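About Hisero

A bit about the shop, the laundry and me 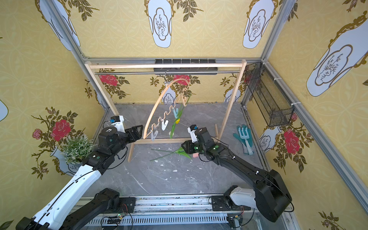 Assunta Fiore wrote to me last September to say that she'd dried her smalls over the bath taps her whole life, and could I please explain why anyone needs a special hanger for it. Well, Assunta, you don't need one! But you did order two in the end, so I'm counting that as a win.

I'm Fiorella Carbone and I run Hisero, a little shop (and an even littler website) selling things for drying, airing and hanging clothes. Clothes rails, drying racks, hangers with clips on, pegs in more colours than is sensible. If you can hang a wet sock on it, I've probably got it in stock or I've argued with a supplier about it.

The shop goes back to 1974, when my parents opened a hardware place in Paltuvport and put a box of clothes pegs by the till. The pegs sold better than the paint. By the time I was old enough to be useful there was a whole wall of washing line, prop poles and airers, and I spent my Saturday mornings untangling the stuff people had pulled out and shoved back. I took over on 7th April, which happened to be the day the boiler packed up, so my first act as boss was selling somebody a peg bag in my coat.

We dropped the paint and the screws after that and kept the laundry side, and I've never missed the screws.

What I like best are the light wooden rails. I grew up with big white plastic-coated airers that pinched your fingers and fell over if you looked at them, and I wanted something you could leave standing in the bedroom without feeling you lived in a launderette. A pale wooden rack with a low bar at the bottom and a rod across the top does nearly everything. Shirts go straight on to it after the wash, tomorrow's outfit goes on it at night, and a clip hanger hooks over it for all the bits and bobs.

About those clip hangers, as I get asked about them more than anything else. Yes, they'll take socks, pants, gloves, baby vests, flannels, swimming things. No, they won't take jeans (please stop trying, I've had the emails). Spread the heavier pieces out towards both ends and it'll hang a lot straighter. And if you've got delicate knitwear, dry it flat on a towel and leave the clips out of it altogether, they do leave marks.

There are 5 of us these days. Ettore Cirillo does the packing and has strong views on tape. Maite Montes answers the phone and most of the messages, and she's the one to ask for if a peg has snapped, we keep odd spares in a biscuit tin and will pop one in the post. Tuulikki Keskinen picks the colours, and it was her idea to mix the pegs up on one hanger instead of selling them all matching. I grumbled about that for weeks and now I won't have them any other way. The fifth is my cousin, who comes in when it's busy and eats the biscuits out of the other tin.

We carry almost 100 different things at the moment. The Padent range is our plain everyday one, and Caruso is the slightly fancier one with the nicer hooks. I use Padent at home, if that helps you choose.

Delivery is free within 19 miles of Paltuvport, and further than that it's worked out at the checkout. Rails go out flat with the fixings in a paper bag taped to the base bar, so do check there before you ring Maite. You're welcome to come in and try things too, bring a wet shirt if you like, people have. Shop's behind the bakery, green door, and if it's stuck just give it a shove.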